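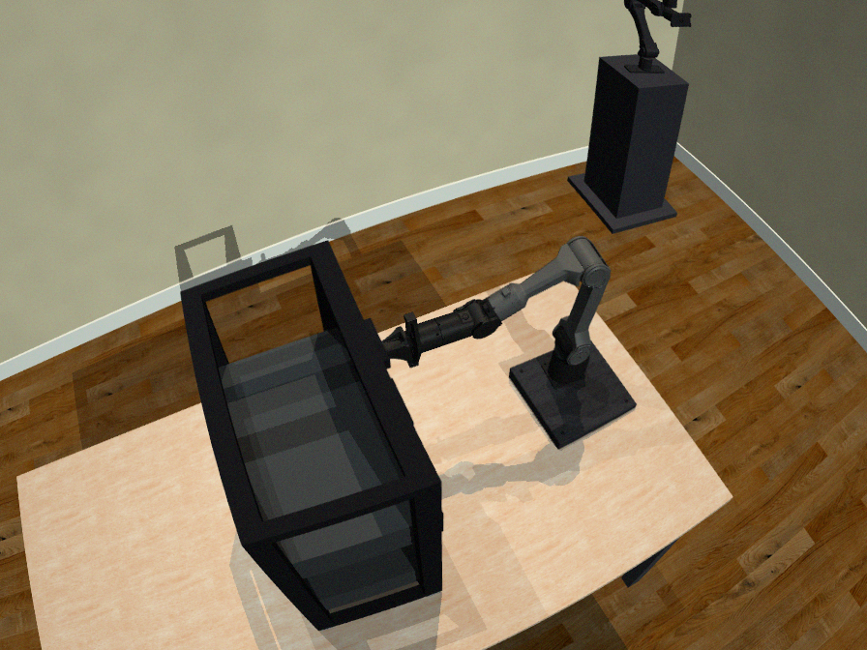
A black-framed cabinet with see-through panels on a pale tabletop, in a room with a plank floor.

Sketell's old seed hall will open its doors again in September, after a good long spell of scrubbing, painting and arguing over floor polish, and it will have rather more to show than it did before. The museum trust has confirmed that 2,716 packets, tins and paper twists of seed, gathered from farms and back gardens all along the Tromel valley, will go on display together for the first time.

Regular visitors will remember the collection as a set of drawers that stuck in damp weather, which was a shame, as there are some lovely things in it. The Morsy bean is there, still in a grocer's bag with the price pencilled on the corner, and so is a run of sweet pea envelopes that went back and forth between two sisters in Pluver for 18 years, each with a line or two of family news on the flap. (The one about the goose is worth the bus fare by itself.)

The hall will be open from 10am until 4pm, and entry stays at £6 for adults, with children free as they always have been. Groups of up to 2 dozen can be shown round if they telephone first, though the upstairs gallery is a squeeze and anyone with a pushchair may be happier on the ground floor, where most of the vegetable seed will be kept anyway.

The tea room is coming back too, with the same scones and, we are glad to report, a new urn. Gardeners who have old packets of their own tucked away in a shed or a kitchen drawer are warmly invited to bring them along, empty or full. The trust is especially keen to hear about onions, as the valley once grew them by the cartload and hardly any of the local sorts have been found. Packets can be left at the front desk with a name and a note of where they came from.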